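Collecting Table-Clearing Examples with Hand-Held Grippers
Project report, Sanaa Ait Ali and Vojtěch Doležal
May 2024

Our project asked whether a small model could learn to clear a living room table from examples recorded by people in ordinary homes. This report covers the gathering of the examples. Training is in the second report. 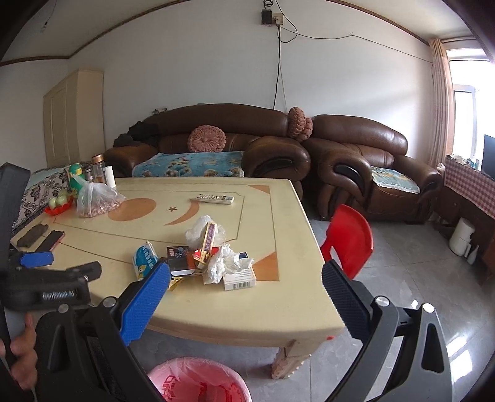
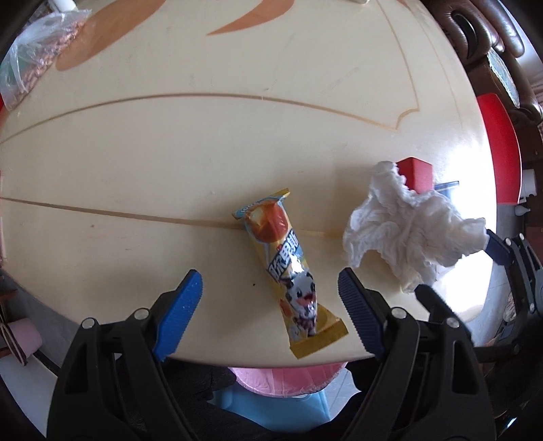

Two views from the grippers at the cream-colored table.

4 min read

1. Setup

The recordings were made in homes in Hisalville and Zondale. Each person held a gripper in each hand and worked at their own table, with whatever was already on it. We gave no list of objects. One table had a milk carton, a remote control, a bag of peanuts, tissue and a phone on it together, and that kind of mix is what we wanted.

2. What counts as one example

An example starts with both grippers open and ends when the object has been let go. Moving a snack packet to the bin is one example. If the packet slipped and was picked up again, we kept it as the same example and marked it "retry".

3. Numbers

We recorded 554 examples and kept 502. The rest were dropped, mostly for blurred video or a start that came too late. Our plan had asked for 200, but the early ones had too many boxes and too few soft things.

4. Problems

Shiny film was the hardest material to label. Next to a window, the glare on a pale tabletop can hide the edge of a tissue. Vojtěch relabeled those clips by hand.

Crumpled items also gave us trouble, as we had no rule for whether a tissue lying against a box was one target or two. We now label them separately.

5. Next steps

Split the set by home so that no table appears in both training and testing. Record more evening sessions. Write down the retry rule before the next group starts in November.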